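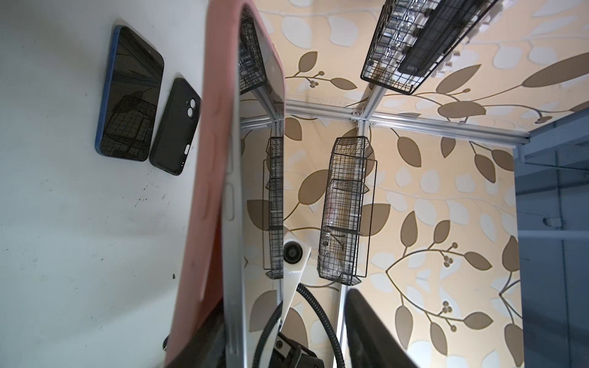 A tablet in a pink protective case with moulded button covers.

Drullmont library service to end app support for older tablets

July 2025

The Drullmont Regional Library Service will stop supporting older tablets on its e-lending app from January, when the current version of Totside is withdrawn and its servers are shut down. Borrowers with affected devices will still be able to read and listen through a web browser, but they will lose offline loans and automatic returns.

Totside handles e-books, audiobooks and digital magazines for the service's 8 branches. The replacement version uses a newer method of encrypting borrowed files, and this relies on functions that are missing from older tablet operating systems. The library service said the change had been set by the app's supplier, Manalo, and applied to all library customers on the same contract.

Nearly 14 per cent of devices that opened the app in the last reporting period were running a system version below the new minimum. The service said the figure covered devices and could not be read as a share of borrowers. A household with a phone and an old tablet on one card is recorded twice, and a shared tablet used with several cards is recorded once.

Use of older devices is highest at the Proston branch, where a larger share of digital loans is made over the branch's own wi-fi. The service put this down to patchy home internet on the properties west of the town. Borrowers there tend to download several titles during a visit and read them at home without a connection, so the loss of offline loans will affect them more than borrowers elsewhere in the region.

Under the current arrangement, a borrowed title is saved to the device as a locked file with an expiry date. The app checks the date against the device clock and deletes the file when the loan ends. The new version keeps the key to the file in a protected part of the device's storage and renews it each time the device connects. Tablets without that storage cannot hold the key, and the supplier has ruled out a second method for them on security grounds.

Publishers have been asking for the stronger method for some time, according to a notice sent to member branches. Several licences come up for renewal early next year and will be offered only to services that have moved across. The notice said that delaying the change would have meant removing a number of popular audiobook collections, including most of the children's list.

The browser reader will remain open to all cardholders. It works on most tablets that can load the library catalogue, with pages sent one section at a time and cleared when the tab is closed. Audiobooks are streamed in the same way. Bookmarks are saved to the borrower's account, but notes and highlights made in the old app will not be carried over. The service has advised borrowers who want to keep their notes to export them from the settings menu before January. Exports are produced as a plain text file and can be sent to any email address.

Holds, reading history and wish lists are stored on the library's own system and will not be affected. Borrowers do not need a new card or PIN. Loans that are open at the time of the changeover will be closed automatically, and the service has said they will not count towards a borrower's monthly limit.

A check has been added to the app to help borrowers find out where they stand. Opening the "About" page now displays the device's system version along with a line stating whether it meets the new minimum. Devices that fall short will also receive a message on start-up, repeated at intervals until the app is withdrawn. The message can be dismissed but not turned off.

In some cases a system update will be enough. The service noted that many tablets reported as too old were capable of running a later system version and simply had not been updated, often for lack of free storage. Branch staff can show borrowers how to look for an update and how to clear space, but they will not carry out the update themselves. Borrowers have been asked to back up photos and documents first.

Tablets that cannot be updated any further will need to use the browser reader. The service does not recommend installing altered system software to get around the limit, and the new app will not open on devices where it detects this.

The service's own tablets are also affected. It keeps 90 for loan across the region, bought in batches over several years and issued with protective cases and chargers. Most of the older batch will be taken off the loan list before the changeover. They will be kept for in-branch catalogue searches and storytime sessions, neither of which depends on the app. The existing cases will stay on those tablets, as the replacement model is a different size and its buttons sit in a different position.

New tablets will be bought from the existing equipment budget, with no change to library charges. The service has not said which model it has chosen. Tender papers list a minimum storage size, a headphone socket and at least 3 years of system updates from the date of delivery. The update requirement did not appear in earlier tenders. It was added after a review found that part of the current stock had been close to the end of the maker's support when it was bought.

Loan periods for tablets will stay the same. During the handover there may be longer waits at the smaller branches, as stock will be moved between sites while the new tablets are set up. Requests already in the queue will keep their place.

Braille display users and people who rely on screen readers have been told to contact their branch before switching to the browser reader. Testing found that the reader announces page numbers correctly but skips some footnotes and image captions. The supplier has listed both faults for repair in its next release. The new app passed the same tests on supported tablets, although the sleep timer for audiobooks could not be reached using voice control alone.

Data use may also rise for some borrowers. An audiobook streamed through the browser is sent again each time a section is replayed, while a downloaded title is sent only once. Borrowers on capped mobile plans can choose a lower sound quality under the playback menu – the setting is off by default and has to be selected again on each device. Text titles use very little data in either version, with the exception of picture books and magazines.

The service has confirmed that physical collections are outside the scope of the change. Audiobooks on disc will continue to be bought where they are available, and the mobile library will carry an enlarged selection on the Proston run until the new loan tablets are in circulation. Discs can be reserved through the catalogue in the usual way and returned to any branch.

Old tablets that borrowers no longer want can be left in the e-waste bins at the Drullmont and Proston branches. Devices should be signed out of all accounts and reset beforehand. The bins do not accept swollen or damaged batteries, which must be taken to the transfer station. Cases and covers should be removed and placed in the general waste unless they are in good enough condition to be reused.

Help sessions will be held at all branches ahead of the changeover, with dates to be listed on the library website. Bookings are not required, but borrowers should bring the device, its charger and their library card. A printed guide to the browser reader is available from the front desk in standard and large print.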